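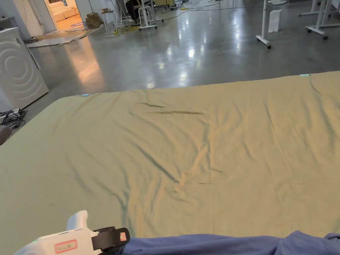
Visit to the Kendow open afternoon, Bikcombe

I went over to Bikcombe in January for the open afternoon at Kendow, mostly to see how they fold. I look after the linen and spare clothing for a small guest house and I had heard that their room was worth the trip. The bus from Kisum takes 16 minutes and stops at the end of the road. The doors opened at 11 and there was tea on a trolley near the entrance, which ran out early.

The building used to store carpets and is one very large room with a polished grey concrete floor and smaller rooms leading off it. It is cold to stand in for long. Visitors were let in through a side door and left to wander, with a talk every hour for anyone who wanted one.

The bed

I spent most of my visit by the bed. It is a big one, with a grey padded headboard and a dark grey bench at the other end, and it was made up with just an olive-green sheet. I had expected a proper folding table. Zohreh Amini, who gave the talk, told us they had tried tables of several heights and gone back to a mattress, as a table edge always seems to be in the wrong place when you are dealing with sleeves.

Her other point was about the sheet. A plain colour is easier on the eye than a pattern when you are looking for a hem, and she prefers a fitted one that stays put when you pull a garment across it. She does not iron it.
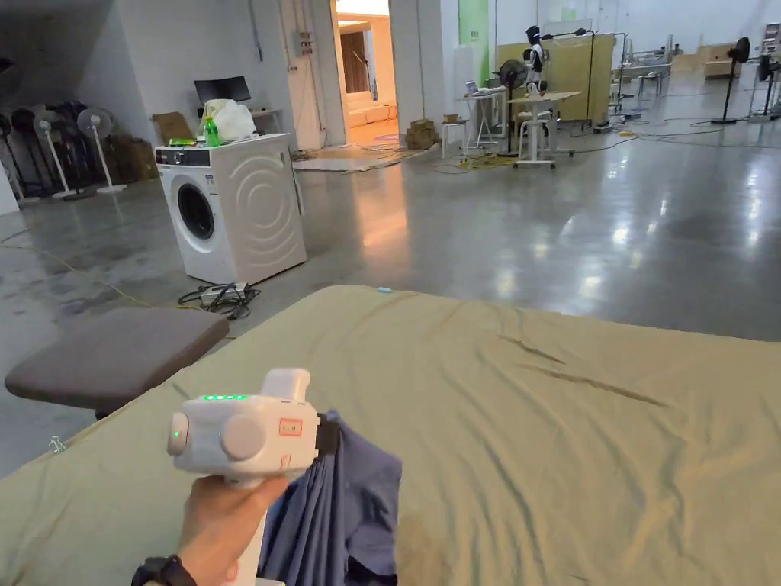 She then took questions about picking up. Most people grab a garment by the middle and shake it, and then spend longer sorting out the sleeves than they would have spent on the fold. Her advice was to find one shoulder first, let the rest hang, and lower it on to the bed from the far side towards you. I have tried this at home since and it works well for T-shirts, less well for anything with buttons.

A man from Tabrizi, the laundry in the next town, asked about speed. She said she did not care much about speed and moved on - he looked a bit put out.

The washing machine is a white front loader and stands out on the open floor, a few steps from the bed. I would like that at the guest house, where ours is down two flights of stairs. There is a lot else in the room besides, including desks, standing fans and a good many cardboard boxes, so it feels more like a workplace than a laundry.

T-shirts get a talk to themselves at 3, and that was the busiest part of the afternoon. Lay the shirt flat, smooth from the collar down, then bring in the sides. She leaves small creases alone until the last fold.

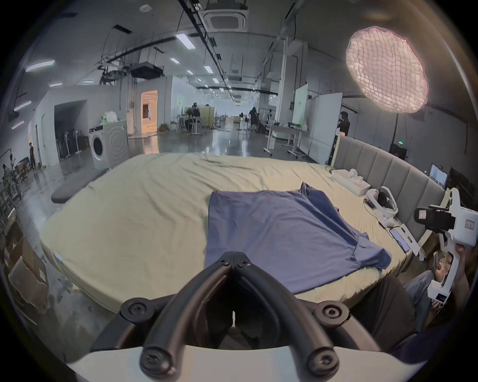 Getting there and costs

Entry was free. The return bus fare from Kisum was over £3, and the number 93 is the one to catch. Parking is on the street only. There is a step at the side door, so ring ahead if that is a problem. I left before the last talk and cannot say what it covered.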